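Building a Treasury Bill Ladder in a Flovance Account

Guidance for individual account holders. Applies to cash and individual retirement accounts.

A bill ladder is a set of short-term government bills that mature at regular intervals. As each bill matures, the proceeds are either spent or placed in a new bill at the current rate. The method suits money that will be needed within a year and should not be exposed to the stock market.

Before you begin

Confirm that your account is approved for fixed income orders. Accounts transferred from Pornbridge must be approved again, even where approval was held there. Allow 2 business days.
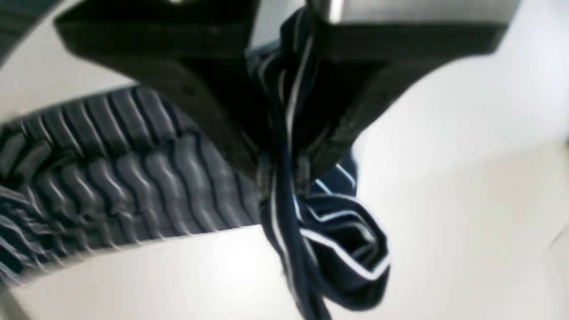

Decide how much cash to keep outside the ladder. Flovance requires a settled balance of at least $2,000 before the first order is placed. Money held for rent, taxes or other fixed bills should be left in the sweep account.

Step 1. Choose the rungs

Most account holders use four rungs, maturing at 4, 8, 13 and 26 weeks. Divide the amount to be invested equally among them. Bills are sold in units of $100 of face value, so a small remainder will stay in cash.

Step 2. Place the orders

Open the Fixed Income page, select New Issues, and enter the face value for each rung. Orders must be received by 9:30 a.m. Eastern time on the day of the auction. The price is not known until the auction closes, and the full face value is set aside until then.
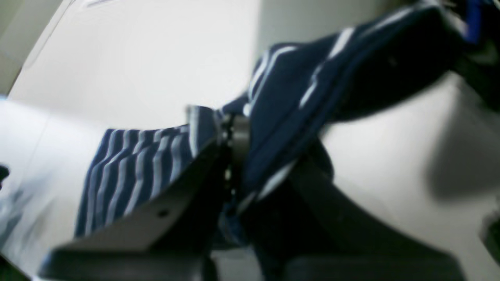 Can a bill be sold before it matures?
A bill may be sold on any trading day through the Secondary Market page. The price depends on rates at that moment and may be lower than the price paid.

Step 3. Record the yield

Bills are bought at a discount and pay no coupon. Enter the purchase price, face value and maturity date in the Ustby worksheet, which calculates the annual yield. The Garg worksheet uses a 360-day year and its results should not be compared directly.
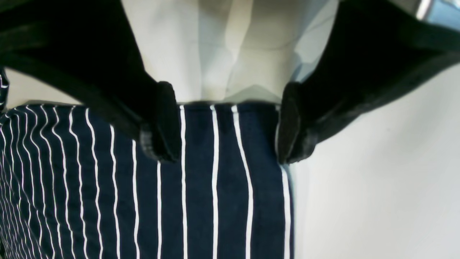

Step 4. Set the reinvestment instruction

Select Roll at Maturity for each rung you wish to continue. The instruction may be changed until the close of business on the day before maturity. Any rung without an instruction is paid to the sweep account.

Step 5. Review in December

Interest on bills is subject to federal income tax but is exempt from state and local income tax. Check that the interest shown on your year-end summary agrees with your worksheet, and report differences through the Message Center.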